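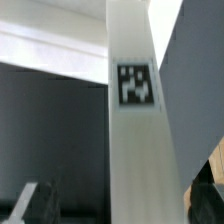 Okay, so a few of you asked about the paint in the back room after I mentioned it last month, and I started answering in the replies and then it got out of hand (you know me), so I'm putting it all in one place. Get a coffee, this may take a while!

First thing, the gray. It's a dark slate, and it's called Kudunard. I went back and forth on it for most of August with swatches taped up all over the place, and my sister-in-law Maritza finally told me she would paint it herself in whatever was on sale if I asked her one more time.

I had a lighter gray in mind to begin with. It looked lovely on the card and then on the wall it went baby blue every afternoon. I don't mind baby blue but I was not trying to paint a nursery.

The white post and the white overhead are the same paint, matte, a brand called Grinis. I wanted them to match so the eye goes up the post and along the beam without stopping. Rebecca Russo at the paint store in Farnville mixed it for me and wrote the formula on the lid, bless her, so I can get more.

It does not read as the same white all the way down, though! The post goes a bit warmer and grayer toward the bottom, and I spent an entire evening convinced I had grabbed the wrong can for the lower half. Same can. It's just getting less light down there than it does near the ceiling.

Ama asked if I thought about leaving the post out of it and painting it dark to make it disappear. I did think about it! For a long time, even. But it's a big tall thing in the middle of everything and I've come around to it, and I like it standing out against the gray. I used to apologize for that post when people came over.

Now the part I really wanted to tell you, the line where the white meets the gray. I did it three times. The first time I used the cheap tape left over from the kids' school project and it bled everywhere, and what I had was more of a coastline.

Second time was good tape, but I left it on overnight and it took a strip of paint with it when it came off. I said some words. The dog left the room.

Third time Itsuki Imai from down the street came over and showed me his trick, which you may all know already: press the tape down hard with a putty knife, then brush a thin coat of the OLD color along the edge first. Any bleed that's going to happen happens in the color that's already there. Then you do the new color over it and pull the tape while it's still a bit soft.

And it came out crisp. I keep going in there to look at it. The line does slope a touch from where I usually stand and my husband wanted to get the level out and I told him absolutely not, we are leaving that alone, it's an old building and so am I.

Costs, for the people who asked. The gray was 62 dollars a can and I needed two. The good tape was 17 for the pack. The white I can't tell you exactly, I lost the receipt, but Fidelina had hers done by a crew and paid 500 for labor alone on a smaller room, so I feel pretty good about my sore shoulders.

Things I'd do over: I'd wash the post first. I wiped it, I did not wash it, and there's a difference, ask me how I know. I'd also buy the small roller at the start and not after 4 hours with a brush that was shedding like a cat.

Also a matte finish on a post that people lean on is a decision. I love how soft it looks and I already know I'll be touching it up every spring. Rebecca did warn me and offered me the eggshell and I said no thank you, so that one's on me.

Someone asked what goes on the gray side. I have no idea yet! Fidelina says shelves. Maritza says leave it alone for one month of my life, please. I'm leaning toward leaving it for now, I like having one big plain dark stretch to rest my eyes on after a day of work.

I've got a third of a can of Kudunard left, so if anybody local has a door or a little table that needs it, message me and come by after 6. Bring your own brush, mine are all in a bucket and I'm not speaking to them.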